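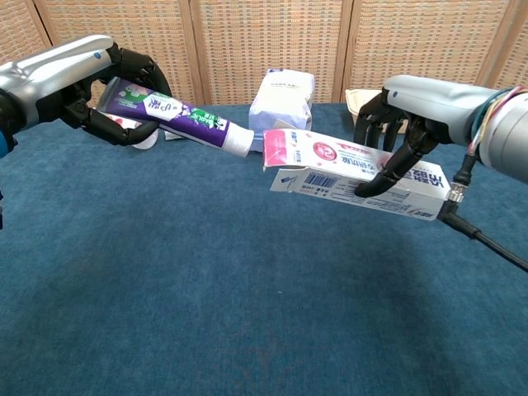 Aatos Juntunen
Conservation Technician, Paper and Bindings Workshop, Trestlow

Sunday, September 1, 2024

Entry concerns the paste trials for the Laitinen ledgers. Ignacio Pruitt is to read this before any further leaves are lined.

Condition on opening the cupboard: all trial boards were under weight as left. The blotters on the second stack had not been changed on Friday and were changed this morning. Room humidity was steady according to the chart, although the pen is running faint and should be re-inked.

Paste. The wheat starch batch was cooked in the usual double pan, sieved twice, and thinned with deionized water to the consistency of light cream. The batch was smooth. It was divided into two jars, one held at full strength for the spine linings and one thinned further for tissue repairs. The methylcellulose was mixed separately and left to stand overnight in the cold cabinet. It still carried a few lumps at the bottom of the jar this morning and was strained before use.

Trial 1, wheat starch on the heavier tissue. Good adhesion at all four corners. Slight cockling along the grain, which relaxed under the second pressing. The tissue can be lifted with a damp swab after a short wait, and the ink beneath it did not move.

Trial 2, methylcellulose on the heavier tissue. Weak at the edges. Two corners lifted when the leaf was flexed by hand. Not suitable for the ledgers, which will be handled by readers. It may still serve for poulticing the old spine glue, and a separate trial should be entered for that.

Trial 3, mixture of the two, equal parts. Adhesion adequate, drying slower than either alone. The surface has a faint sheen when held to raking light. I would accept it on the blank endleaves but not over writing.

Trial 4, wheat starch on the thin tissue. This gave the best result on the written leaves. The writing remains legible through the repair on both sides. The thin tissue tears readily when wet and has to be carried on a polyester sheet. I spoiled several pieces before finding the right amount of paste on the brush.

Solubility testing. The black ink in the first ledger is stable to water and to the water and ethanol mix. The red ruling is not. It offset onto the blotter at the first touch, so the ruled margins are to be treated dry or left alone. The violet stamp on the title leaf — the Dirnden counting house, by the look of it — was not tested and must be assumed fugitive until it is.

Quantities. The first ledger has 200 leaves, of which 9 need full lining. The remaining damaged leaves need edge repairs only. The series as a whole comes to 3,164 leaves by the Talura inventory. That figure was taken from the old shelf list and I have not checked it against the volumes. At the present rate one technician can complete up to nine edge repairs in a morning, pressing time not included. The schedule submitted in February assumed a faster rate and should be revised before it is sent to the owners again.

Sewing. The first ledger is sewn on three recessed cords. The center cord is broken at the tail of the fourth gathering and the thread has cut into the fold. Mr. Pruitt proposed resewing the whole volume. My preference is to repair the fold, tie in new thread at the break, and keep the original sewing in place. The decision is his, and I ask that it be written below this entry with the date.

Boards and leather. Red rot on both covers, worst at the joints. Consolidant has not been applied. The loose label from the spine is in an envelope inside the front board and is to stay there.

Stock. The thin tissue is down to the last part roll. Blotters are sufficient for the first ledger only. The flat brush with the split ferrule has been discarded and struck from the tool list.

Left under weight this evening: trials 1, 3 and 4, and the two lined leaves from the back of the first ledger. Blotters to be changed first thing tomorrow.

A.J.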